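# Rotating Utensil Stand and Worktable - Frequently Asked Questions

Maintained by Adom Antwi for the Bradholm kitchen storage pages. Last revised in February.

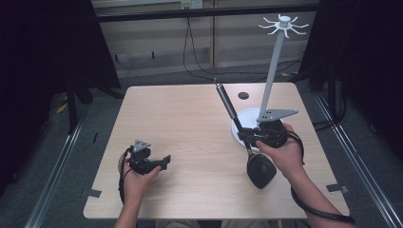
The answers on this page cover setup, loading, cleaning and storage of a freestanding utensil stand with a round base, a single pole and a rotating head. Part numbers are given where a spare can be ordered separately.

## Setup

**Which surface should the stand go on?**

Any flat, level, dry surface. Wood, stone and laminate are all acceptable. The base must sit fully on the surface with no overhang. Do not place it across a seam between two countertops or on a folded towel.

**Can it stand over a cable hole in a table?**

No. Move the base until it is clear of the hole. A base that bridges an opening is not supported evenly and may rock when the head is turned.

**How much room does it need?**

Leave enough clearance for the longest utensil to swing through a full turn without touching a wall, a faucet or another object. Test this with the utensil hanging, not with the bare head. Long ladles tend to swing outward when the head is turned quickly.

**The pole leans slightly. Is it defective?**

Usually not. A slight lean is most often a pole that has not been threaded all the way into the base. Lay the stand on its side, hold the base still and turn the pole clockwise until it stops. If the lean remains, check the thread for packing debris. If the thread is clean and the pole still leans, request part 422 (pole and collar) from Didex, who handle spares for this range.

**Do I need tools?**

No. All joints are hand-tightened. Pliers will mark the finish and can crack the collar.

## Loading the arms

**What can be hung on it?**

Utensils with a hook, a ring or a hole at the end of the handle. Spatulas, turners, ladles, slotted spoons, whisks and basting brushes are the usual load.

**Can one arm hold two utensils?**

It can, but the second one tends to slide off when the head turns. One utensil per arm is the recommended arrangement.

**What order should I hang them in?**

Heaviest first. Place the second heaviest directly opposite, then fill the arms in between, working in opposite pairs. Unload in the same way. Removing everything from one side first leaves the remaining weight off center, and a tall stand with a narrow base is sensitive to this.

**How do I hang a long-handled tool without knocking the stand?**

Hold the tool by the middle of the shaft, with the hook or ring at the top. Approach from the side of the arm, raise the ring above the tip and lower it into place. Steady the pole with the other hand if the stand is lightly loaded. Do not push toward the pole.

**Is there a weight limit?**

The limit is 100 grams per arm. Most nylon utensils are within it. Solid steel ladles often are not and should be weighed first.

**The ring on my utensil is too small for the arm.**

Bimside sells split rings in packs of 12 that fit through most handle holes. Use one ring per utensil. String works but wears through.

## Rotation

**The head is stiff.**

Lift the head straight up off the pole, wipe both contact surfaces with a dry cloth and refit it. Do not use cooking oil as a lubricant - it becomes sticky and collects dust. A very small amount of food-safe silicone grease is acceptable.

**The head spins too freely.**

There is no brake. Fitting the optional felt washer from Ezeani under the head adds light resistance. Check that the washer is flat before refitting.

## Cleaning and care

**Is it dishwasher safe?**

The head is, on the top rack. The pole and base are not. Wash those by hand with mild detergent and dry them immediately, paying attention to the threaded joint.

**How do I prevent marks on a wooden table?**

Hang only dry utensils. Water running down a handle collects under the utensil or at the base, and a round base left standing in water can leave a ring on unsealed or lightly oiled wood. Lift the base and wipe beneath it once a week. A thin cork disc cut slightly smaller than the base also helps, provided it is allowed to dry out.

**White parts have turned yellow near the stove. Can this be reversed?**

Partly. Surface grease comes off with warm water and baking soda. Discoloration from heat is permanent. Keep the stand away from burners and oven vents.

## Storage and returns

**How should it be packed?**

Remove the head, unscrew the pole and wrap the head separately. Pack it with nothing resting on the arms. They are thin and will take a set if loaded for long periods.

**Are bent arms covered?**

Arms bent on arrival are covered. Report them within four weeks with the order number. Arms bent in use are not covered, but replacement heads are sold separately.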